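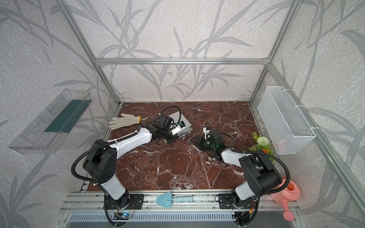 I finally made it to the open day at Sterik, and I went for one thing: the two-arm cell at the far end of the hall. Plenty of people were there for the free pretzels and the laser cutter (no judgment, I had two pretzels), but I maintain a couple of small machines for a living and I wanted to see how somebody else keeps theirs going. I got there just after doors opened on 4 May 2022 and stayed way longer than I'd paid parking for.

The cell is called Trikico. It's a desk-height box of aluminum extrusion, open at the front, with both arms on one rail so they reach in toward the back. The walls are papered with gray leaves and grasses and the floor is a dark red-brown marble pattern with white veins, so it's a lot prettier than anything I work on! The job of the day was a flat silver case with a handle on the front edge, one gripper on each side of it.

The technician running the demo was happy to be interrupted, which I took full advantage of. I asked about the rail first. Each arm sits on its own black plate, and the plates come off the rail with the arm still attached, so if a joint goes bad you swap the whole thing and fix it on the bench later. They've done that once, in March, and the swap itself took 30 minutes. Then came the part I recognized from my own life: a whole afternoon getting the two arms to agree again about where the middle of the table is.

They keep a paper log for the cell, in a ring binder, and I got to flip through it. Entry 82 just says "squeak, left, gone now." I have written that exact entry.
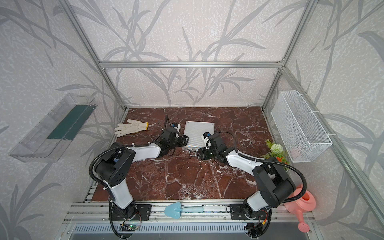 Cables, cables, cables

If you've ever looked after anything that moves, you know it's the cables that get you. Both arms have theirs in black corrugated conduit, looped generously at the shoulder, with white ties along the left one. I would have made those loops shorter and I would have been wrong. The first version was snug and neat, and it tugged at the connector every time the arm reached for the back wall. So now they leave slack, send the arm to its farthest pose, and only then pull the ties tight.

The ties get checked every 200 cycles. You run a finger along the conduit and feel for one that has slid, and if it has, you cut it and put on a new one (never shove the old one back, I got a little lecture on that). The conduit comes from Kundero on a big roll, and there's a length already cut and hanging on a hook in the back room for each arm.

The other regular chore is the rail bolts. Paint pen mark across the head, look at the marks before you power up, done. I do the same at home on my bandsaw, so I felt very smug for a minute.

What I hadn't thought about was the grippers. The fingers are black with tapered tips, and metal cases with ridged edges are apparently rough on them, so they wipe them down after each session and look at the tips under a lamp. A pair that's gone shiny on the inside face gets retired. The current pair had 113 cycles on it according to the binder.

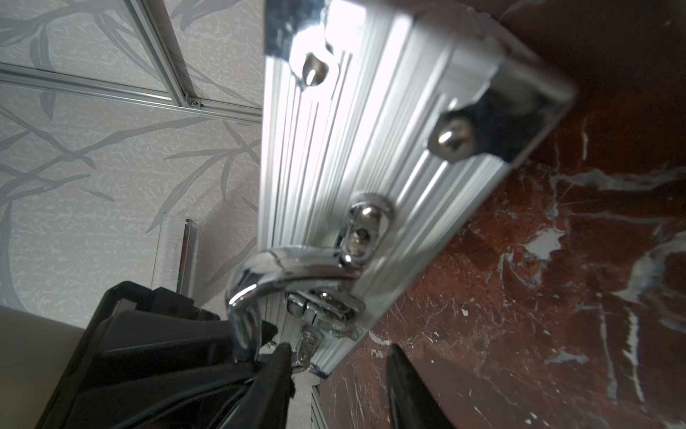 I also wanted to know about the wrist cameras, because mine at work goes out of whack if you breathe on it. They do a check each morning: move the arm to a saved pose, compare the view with a saved one, and if the two don't line up, loosen the bracket, nudge, tighten, repeat. Shiny chrome is the hard part, all those handles and latches throwing light back at you. They tried a brighter lamp overhead and it made things worse, so it went back to Seo, the lighting shop down the road, and they got a softer one in exchange.

I asked what breaks most and the answer was connectors at the base, by a mile. They keep a bag of spares taped inside the binder cover. I'm stealing that idea tomorrow.

Parking was free after the first hour, by the way, if you use the lot behind the building and not the one in front like I did. Pretzels were gone by noon.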